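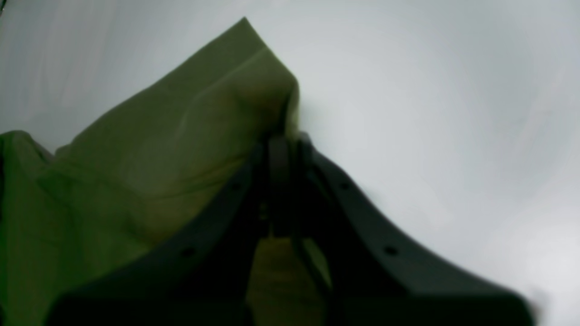
Second month of the folding job, and my right shoulder would like a word with whoever designed the leader arm. (It was Norbert. He's had the word already.)

For anyone who's wandered in from the sourdough posts: I spend three days a week teaching a robot to fold laundry at a little outfit called Lerota, two floors above a tile showroom. I hold a pair of handles, the arm on the other side of the bench copies what I do, and everything gets recorded. Then Chia-jung feeds the recordings to her model and we find out what it thinks it learned. When I started in April I pictured something like a games console, and for the first hour it is a bit like that! After that it's more like trying to butter toast with somebody else's hands.

The thing I most want to write down, before I forget I ever found it hard, is picking cloth up. Only that bit. Folding gets all the attention but you can't fold what you can't get hold of, and a gripper with two fingers is a poor sort of hand for it. You and I pinch a tea towel without looking. We feel it bunch between finger and thumb and we know we've got it. I have no feeling at all through the handles. I've got the wrist camera view, which is mostly gripper and cloth, very close up, and I've got the camera over the bench, which is mostly the back of the arm. So I've learned to read folds. If the creases all run in towards the fingers then I've probably got a decent gather. If the cloth lies there looking smooth and unbothered, I've closed on air again.

My first week I went straight down every time, fingers wide, and squashed whatever was underneath. Ashraf, who'd been doing this for months before me, watched me do it for most of a morning while eating crisps and finally told me to look for a ridge. Cloth that's been dropped in a heap nearly always has a bit standing up somewhere. Go for that, come in across it and close slowly. And if there's no ridge, make one: put the fingers down a little apart and drag them together, and a bit of material will usually ruck up between them. It felt like being let in on a trade secret.

The other thing he told me was to stop being clever. I'd got into the habit of doing each pick a slightly different way, partly out of boredom and partly because I thought variety must be good for it. It is good for it, up to a point, but Chia-jung wants the variety in the cloth and where it's lying, and she wants my way of going about it to stay more or less the same. If I come in from the left on Monday and from above the next day, with the heap looking much alike, the model tends to go somewhere in the middle, and somewhere in the middle is usually bare bench. She showed me a replay of it doing exactly that — a sort of polite hovering, then a confident grab at nothing. I recognised myself in it, which was a bit mortifying.

Some numbers, for those who like them (hello Dad). We've kept 1243 recordings since I joined. The most I've managed in a single day is 184, and I wouldn't recommend it, I couldn't hold a fork properly that evening. Each one runs up to 36 seconds, and if I haven't finished by then it stops and gets thrown out, however close I was. There's a pedal for throwing one out myself if I've made a mess. I used it far too much at the start. Ilse, who keeps an eye on the data, asked me to leave in the fumbles where I'd gone on to recover, so that the model gets to see somebody miss and try again. I still find that difficult! Everything in me wants to hand in the neat ones.

I asked whether it wouldn't be easier just to take hold of the arm and push it through the motions, and they do have a mode for that. The motors go slack and you can steer it by the wrist like a reluctant toddler. We used it for teaching the resting position and a couple of simple moves. For cloth it's hopeless, at least on our setup. My own arm ends up across the wrist camera, so the recording is largely of my cardigan, and I need my other hand to work the fingers. So back to the handles.

Soon-im came in on Thursday to look at the new fingertips, which have a softer pad than the old ones. My verdict after a day: better on thick cotton, not much different on anything slippery, and you have to open a touch wider before you let go or the cloth comes back up with you. I'd got so used to the old timing that I lifted the same corner up and put it down again several times before I caught on. Norbert laughed so much he had to go and stand in the corridor.

As for whether it works, on flat-ish things dropped near the middle of the bench it's getting quite respectable. It picks, it lifts, it has a think, it folds in half. Sleeves are a disaster. Fitted sheets have been mentioned as a joke and I hope that's how it stays.

Next week we start on pairs of socks, 11 kinds, and Ilse has asked us all to bring in odd ones from home. I've got a whole drawer ready. Bread post on Sunday if the starter's forgiven me.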